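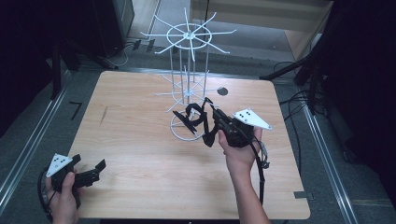
終点の名前

102番のバスが最後にどこへ着くのか、私は四年もTernvilleに住んでいて知らなかったんです。いや、名前は知ってましたよ、おでこのところに「Braltonum」って書いてあるから。でも読み方すら怪しくて、母に電話で「ブラルトナム行きに乗って」と言ったら「どこの病院?」と聞き返されました。薬の名前だと思ったらしい。

で、その母が60歳になるというので、弟と電話でもめていたんですよ。弟は旅行券がいいと言い、私は鍋がいいと言い、なぜ鍋かというと母の鍋は取っ手が片方ぐらぐらで、帰省するたびに私がネジを締め直しているからです。弟は「還暦に鍋はない」の一点張り。そんなに言うなら自分でネジを締めに帰ってくればいいのに! と、そこまで言ってしまってから電話を切って、切ってからちょっと後悔して、その後悔したままバスに乗ったら、降りるはずのパン工場前を過ぎていました。

気づいたのは川を渡ったときです。私の通勤路に川はありません。

すぐ降車ボタンを押せばよかったんでしょうけど、指が動かなかった。窓の外が、なんだか気持ちよかったんですよね。三月の朝の、まだ畑が茶色くて、ところどころ菜っ葉だけやけに元気な感じの景色。バスの中は私と、白菜を抱いた女の人と、居眠りしている学生さんだけで、暖房が足元だけ妙に熱くて、もう少しだけ、もう少しだけと思っているうちに、停留所の間隔がどんどん長くなっていきました。パン工場には橋を渡りきったところで電話しました。おなかが痛いと言いました。すみません、痛くなかったです。

白菜の人が降りるとき、私の横で立ち止まって、

「あなた、終点まで?」

と聞くんです。はい、と答えてしまいました。見栄っ張りなので、知らない人に対しても行き先のある人間でいたいんです。

「じゃあ、これ、茶店に渡してくれる? 渡せばわかるから」

そう言って白菜を私の膝に置いて、降りていきました。ええっ、と思ったときにはもうドアが閉まっていて、白菜はずっしり重くて、外の葉っぱに土がついていて、通勤用の紺のスカートに土がこぼれました。学生さんが目を開けて私と白菜を見て、また目を閉じました。助けてくれてもよかったのに。

そこからが長かった。坂を上がって、トンネルをくぐって、途中で学生さんも降りて、とうとう私と白菜だけになりました。運転手さんは私に話しかけるでもなく、低い声でずっと何か歌っているんですよ。演歌かなと思って耳をすませたら、ラジオで毎朝流れている布団屋さんの宣伝の歌でした。しかも二番がある。二番なんてラジオで聞いたことがないので、たぶん運転手さんの作詞です。布団が空を飛んで、隣町の物干しに引っかかるという筋でした。わりといい歌で、続きが気になりました。

「Braltonum、終点です」

降りたところは、思っていたような村でも町でもなくて、ただの広場でした。砂利が敷いてあって、バスがぐるっと回れるようになっていて、奥に石段。石段の脇に木の札が立っていて「Lemaまで300段」と書いてありました。Lemaが何なのかは、どこにも書いていないんです。お寺なのか展望台なのか、それとも人の家なのか。そこまで書いたならあと一言書いてほしい。

運転手さんに「茶店はどこですか」と聞いたら、石段の上を指されました。そんな予感はしていました。

白菜を抱えて石段を上ったことのある方、いらっしゃいますか。あれはね、前が見えないんです。足元も見えない。赤ん坊みたいに縦に抱くと顎に葉っぱがあたるし、小脇に抱えると体がそっちへ曲がっていく。途中で一回、踊り場のような平らなところに白菜を置いて、自分も隣に座りました。はあはあ言いながら携帯を見ると弟からメッセージが来ていて、「鍋でもいいけど、重いから送れよ」だそうです。なによその譲り方、と思いました。しかもこっちは今まさに重いものを運んでいる最中なんですけど。返事はしないで、また上りました。

上まで行くと、Lemaは湖でした。

湖といっても小さくて、池と呼んで怒られないくらいの大きさなんですが、水がしんと青くて、風がないから山が逆さまにそっくり入っていました。私は声を出したと思います。何と言ったかは覚えていません。「うわ」とか「あら」とか、そのへんの音です。

茶店はそのほとりにあって、のれんに「Flarkano」と染め抜いてありました。和風ののれんにカタカナでもひらがなでもなくその綴りで、文字が一つずつ、ちょっとずつ右に傾いているんです。中からおじいさんが出てきて、私の顔より先に白菜を見ました。

「来たか」

「はい、預かりまして」

「あんたじゃなくて、白菜」

そうですよね。

おじいさんは白菜を受け取ると、耳のそばで軽く叩いて、うん、と言って奥に引っ込みました。すいかじゃあるまいし、叩いて何がわかるのか聞きたかったけど、聞ける雰囲気ではなかったです。私はどうしたものかと入口に立っていて、帰りのバスの時間も調べていないし、のどはからからだし、それで勝手に縁台に腰をおろしました。

しばらくしたら、汁が出てきました。白菜と、豆腐と、お餅の焼いたのが入った、味噌の薄い汁。さっきの白菜かと思ったら「あれは来週の」と言われました。これは先週来た白菜なんだそうです。つまり毎週、誰かが運んでくるわけです。

「あの人は、ここまで上がってこないんですか」

「膝がね」

「それで、いつもバスの人に?」

「終点まで来る人がいればな。いない週は、白菜なしの汁になる」

おじいさんはそう言って、私の向かいで自分も食べはじめました。白菜なしの汁って、豆腐と餅じゃないですか。それはそれでおいしそうだなと思いましたけど、黙っていました。

「運転手さんに頼めばいいのに」

「あれは、バスを離れられん」

たしかに。

それで、お椀をのぞきながら、二人のことをいろいろ考えてしまいました。兄妹かな、昔の恋人かな、ひょっとして大げんかして口をきかない夫婦かな、とか。だってふつう、毎週白菜を送りますか? 知らない女の膝にのせてまで。私だったら宅配便にします。でも宅配便だと、石段を上がってくるのは配達の人で、終点まで乗ってきた誰かではないんですよね。そこに違いがあるのかどうか、汁を飲みながらずいぶん考えましたが、途中でお餅がのびて大変なことになって、忘れました。

聞けばよかったんですけどね。どういうご関係ですかって。でも聞いて「いとこ」とか言われたら、それまでじゃないですか。

お代は、と財布を出したら、おじいさんは首を振って、代わりに包みをひとつ出してきました。新聞紙でくるんで、紐で十文字に縛ってあります。

「帰りに、膝の人に」

「え、でも、どこで降りたか覚えてないです。停留所の名前も」

「2つ目のトンネルを出たら、立ってる」

トンネルなんて行きは1つしかくぐらなかった気がしたんですが、おじいさんがあんまり当たり前の顔で言うので、はい、と受け取りました。私はこういう「はい」が多いんです。パン工場に就職したときも、町内の太鼓に入れられたときもそうでした。太鼓はまだやめられずにいます。

包みは軽かったです。耳のそばで振ってみようかと思って、やめて、でも石段の真ん中あたりでやっぱり一回だけ振りました。からから、と乾いた音がしました。豆かもしれないし、碁石かもしれない。下りは早くて、膝が笑って、最後の数段はほとんど駆け足でした。

バスはちゃんと待っていました。運転手さんはハンドルに布をかけてお弁当を食べ終わったところで、私を見ると、

「白菜、どうでした」

と言いました。知ってたんじゃないですか! それなら行きのうちに何か言ってくれても、と思ったけれど、歌っていて忙しかったんでしょう。

「おいしかったです。先週のだそうです」

「ああ、じゃあ先週は若い男の人だったな。釣り竿を持ってて、片手で抱えて上がってった」

会ったこともない釣り竿の人に、急に親しみがわきました。片手で、というところには少し負けた気がしました。

整理券を取ったら、06/03/2019と日付が刷ってあって、その下に小さく「Lema」とありました。広場の名前はBraltonumなのに、券のほうは湖の名前なんです。運転手さんに聞いたら、昔は湖までバスが上がっていたとかで、どうやって石段を、と聞いたら「道があったんですよ、反対側に」と言うんです。じゃあその道で白菜を運べばいいのに! と言うと、運転手さんはミラーの中で困った顔をして、そっちは遠回りだから、と言って、また布団の歌を始めました。布団はまだ物干しに引っかかったままで、雨が降ってきたところでした。

トンネルは、2つありました。

行きは白菜で前が見えなかったんだと思うことにしています。2つ目を出たところで、あの人が立っていました。手ぶらで、朝と同じ上着で、バスがまだ停まらないうちから片手を出しているんです。私は立って、よろよろしながらドアのところまで行って、包みを渡しました。

「汁、薄かったでしょう」

「ちょっとだけ」

「言ってやってくれた?」

「いえ」

「だめねえ」

うれしそうに言うんですよ、だめねえって。それで包みを耳のそばで振って、からから鳴らして、中身が何かは教えてくれないまま、私のスカートの土を指さしました。「それ、乾いてから払うのよ。こすっちゃだめ」。ドアが閉まりました。

川を渡るころに弟に電話しました。仕事中だろうに一回目で出たのでびっくりして、何を言うか決めていなかったものだから、

「鍋、私が持っていくわ」

と言ってしまいました。

「重いだろ」

「重いのは、わりと平気」

「旅行券は?」

「あんたが持ってきなさいよ。軽いんだから」

弟は少し黙って、じゃあ日曜に、と言いかけて、いや日曜は無理だから次の休みを見てまたかける、と言いました。たぶん来ると思います。あの子は無理だと言ってから来る子なんです。

次の日、パン工場で班長に「おなか、大丈夫?」と聞かれて、胸がちくちくしました。お詫びに焼きそばパンの袋詰めを多めにやりました。昼休みに隣の席の人が、102番って終点まで行くと何があるの、と聞いてきたので、砂利の広場、と答えました。嘘はついていません。ただ、あの人は休みの日に釣りをする人で、砂利の先に何があるか知ったら、きっとまた片手で運べてしまうので。

スカートの土は、乾いてから払ったらきれいに落ちました。ポケットの底に細かいのがまだ少し残っていて、指を入れるとざらざらします。来週の汁に白菜が入るかどうかはもう決まっているわけで、問題はその次の週なんですよね。パン工場の勤務表を見たら、私、ちょうど休みでした。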